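3.2 Surface covering and side walls

The worktop was to be covered with a patterned sheet so that it would resemble an ordinary kitchen counter. Three coverings were considered: plain white, a wood grain and a marble pattern. The wood grain was dropped early, as the repeat in the print was too obvious at close range. Plain white showed every mark and gave strong glare under the ceiling lights. The marble pattern was chosen and ordered from Clatmont in a single width, which avoided a seam across the working area.

The sheet was laid from the back edge towards the front. Air bubbles were pressed out with a felt block. The first attempt was lifted and laid again because the sheet had drifted 2 mm over the depth of the table. The second attempt was accepted.

The walls were painted separately before fitting. Marjatta Saarela mixed the colour, a pale lavender-grey, from two Hirex paints. Each panel received 2 coats, with 17 hours of drying between them.
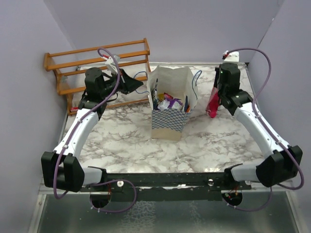
Page last changed: Aug 24, 2006 by A. Räsänen

The back wall and both side walls are in the same light lavender range, and the veining of the surface is grey and brown on white. The contrast between wall and worktop was judged sufficient. A darker wall was tried on a small test panel and rejected – it made the rear corners hard to judge by eye.

3.3 Cleaning and wear

The covering was wiped with a damp cloth and mild soap after each working day. A test strip of the same sheet was rubbed 40 times with the rough side of a kitchen sponge. The gloss was reduced slightly but the print was not damaged. Tea left on the strip overnight came off with soap. Felt-pen ink did not, and left a faint shadow after spirit was used.

The Erness edge tape was less satisfactory. It held on the long sides of the trial board but lifted at the corners, where the radius was too tight. Aarne Räsänen suggested warming the tape before bending it. This has not been tested yet and is left for October, together with the choice of sealant for the joint between worktop and wall. Hämäläinen has promised samples of two types, clear and white.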